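Ticket 1028: Right hand gripper loses tracking when turned inward
Opened by: Lingyun Hou
Station: Zaklow, hand-held gripper pair
Priority: normal
Status: closed, one follow-up open

Problem as reported

Since Wednesday the right gripper of the pair drops out of tracking when the operator turns the wrist inward. The left one is stable. In the Plosex viewer the right pose freezes, then it jumps back by several centimeters when the wrist returns. The opening value of the jaws continues to update correctly during the freeze, so I think the encoder side is good and only the marker pose is affected.

It happens with both operators. Restarting Plosex helps for a few minutes or does not help at all.

Log

09:40. Reproduced. I made 13 slow inward turns with the right gripper and lost the pose in most of them. With the left gripper, same movement, no loss.

09:55. Checked the battery and the radio link of the right unit. Both normal. Changed the battery anyway, no difference.

10:10. Cleaned all marker faces on both cubes with a dry cloth. There was some hand grease on the right cube. After cleaning the result was a little better, but the freeze still comes.

10:30. Asked Pirnov support by mail if a different marker size in the configuration could give this effect. They answered quickly and asked for our cube file and for the firmware number. I sent both.

11:15. Pirnov answered that the cube file for the right unit has the side faces in the wrong order. The front face is correct, so the tracking works well as long as the front face is seen. When the wrist turns in, the software must change to a side face, and there the stored position does not agree with the real one. It then rejects the pose.

This fits with our history. The right cube was taken off in August to replace a cracked base, and I suppose it was put back with a quarter turn. The configuration was not changed at that time. Why we only noticed it now I cannot say for sure. The task before was mostly straight reaching, and the new one has much more wrist rotation.

11:40. Two possible repairs: turn the cube back, or write the new order in the file. I decided to turn the cube, so that both units follow the same drawing. Removed the four screws, turned the cube, put the screws back hand tight, then with the small torque driver. Please do not use the big one, the white plastic cracks easily.

12:05. Calibrated again with the Lü plate. The error on the right side was nearly 37 before the repair (in the units of Plosex, I do not know what they are exactly) and is now at the same level as the left.

Check after repair

1. Hold both grippers in front of the body, jaws pointing away, and look down at them. The marker faces on both cubes must be free, with no fingers or sleeve over them. The green light on the right cube should be on.
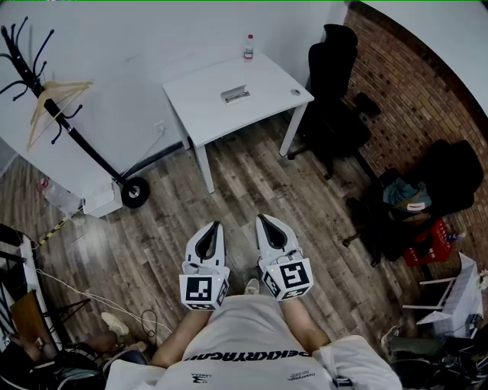 2. Turn the right wrist inward slowly, wait two seconds, turn back. Repeat with the left.

3. Open and close both jaws fully and watch the opening value in the viewer.

4. Record 200 frames of free movement and look for gaps in the right pose.

Result: steps 1 to 3 passed. In step 4 there were no gaps on the right side.

Follow-up

The drawing in the station folder does not show which way the cube must face. I will add an arrow and ask Pirnov for a printed label. Until the label comes, compare with the drawing before you tighten the screws. This item stays open under my name.

L. Hou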